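Surnine wrist-view set

README, revision 6

This folder holds the simulated half of the Surnine project, a two-finger gripper and arm that I am building on a bench in the Hervieu shared workshop. The simulated data came first so that I could start training a grasp policy while the real arm was still in parts. Everything in here was rendered. The recordings from the physical build go in a separate folder, surnine-bench, and should not be mixed with these without reading the section on offsets.

Maintainer: Gaëtan Boyer

What is in the folder

episodes/ – 227 episodes, one subfolder each
scenes/ – the room files and furniture meshes
arm/ – the arm and gripper model, with joint limits
tools/ – the replay and check scripts
splits.txt – which episodes are for training and which are held out

Each episode folder has the wrist camera images, a table of joint positions, a table of gripper commands and a short notes file. The notes file is plain text and was typed by hand, so do not try to parse it. Spelling of part names varies between early and late episodes.

Of the 227 episodes, 111 are held out. That is a large share, and it is on purpose. The training half covers one room layout and the held-out half covers the others, and I wanted enough of the second kind to tell a bad policy from a bad layout.

How it was made

I drove the simulated arm with a hand controller, a home-built one called Purano. It has a trigger for the gripper and a thumbstick for the wrist. The trigger is noisy near the closed end, so gripper commands below the first few steps jump up and down. I left the noise in. The check script has a smoothing option if you want it gone.

The gripper model follows the printed parts as far as I could manage. The linkage lengths match. The fingertip pads do not: on the bench they are soft and give a little, and in the simulator they are rigid. Thin parts slip in the simulator when they would hold in real life, and a policy trained only on this set tends to squeeze too hard.

Rooms were put together from a small library of furniture called Hesen, which another member of the workshop modeled. Surfaces and floors are plain, with even light and soft shading. There are no people in any of the rooms.

Camera

The wrist camera is fixed to the arm behind the gripper, so the fingers are always in view and take up a good part of the image.

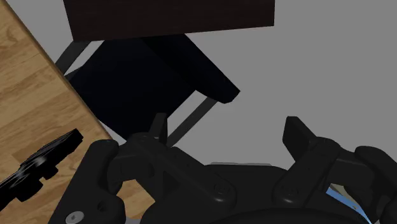 The mount was moved once, between the second and third batches, after I changed the bracket on the real arm and wanted the model to agree with it. Episodes from before the move have "mount 1" in the notes file, later ones have "mount 2". Do not train on both without passing the mount number in. I tried, and the arm reached short on almost every grasp.

Offsets

The bench arm reads its wrist joint in the opposite direction from the model. The replay script flips it if you pass the bench flag. If you write your own loader, flip it yourself, and do it before you apply the joint limits. Run the first replay with the motors at low current and a hand near the power switch.

Known problems

– A few notes files are empty. The episodes are fine.
– Gripper commands and images can be out of step by one image at the start of an episode. Drop the first image.
– The check script reports a missing mesh in scenes/. It is a leftover name and has no effect on replay.

Changes

Revision 6 adds the mount number to the notes files and fixes the split list. Revision 5 was withdrawn. If you have a copy from before December, download it again, as the old joint tables had two columns swapped.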